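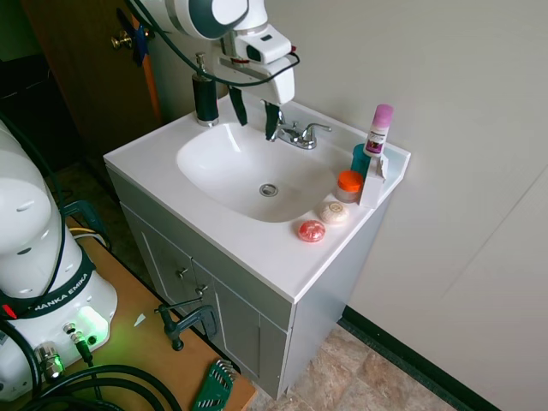

Limescale gadgets and descalers: your questions

Print this page | E-mail this page

Do magnetic descalers work?
I doubt it. I had a Stekel clipped to the rising main from June onwards and the kettle furred up exactly as before. The leaflet promised results "within weeks" without saying how many, or what a result would look like.

The box says 300 homes took part in a trial. Isn't that proof?
It would help to know who ran it, and whether any of those homes went without the gadget. I wrote to ask. I got a discount code.

What about a proper water softener?
Different thing. A softener swaps the calcium for sodium, and you can check it with a cheap test strip. Rachid Benmoussa fits them around Ruravton and quoted me 715 for an Olvera, plus salt for ever after. Get more than one quote.

How do I clean scale off a chrome tap?
White vinegar on a cloth, wrapped round for a few minutes, then rinse well. Don't leave it overnight, whatever the forums say. Keep it off marble.

Is Zakport spray better than vinegar?
It smells better. It's mostly citric acid, which you can buy as powder for much less.

My supplier says hard water is harmless. Should I believe them?
On drinking it, yes. They won't be paying for your shower head, though.

Print this page | E-mail this page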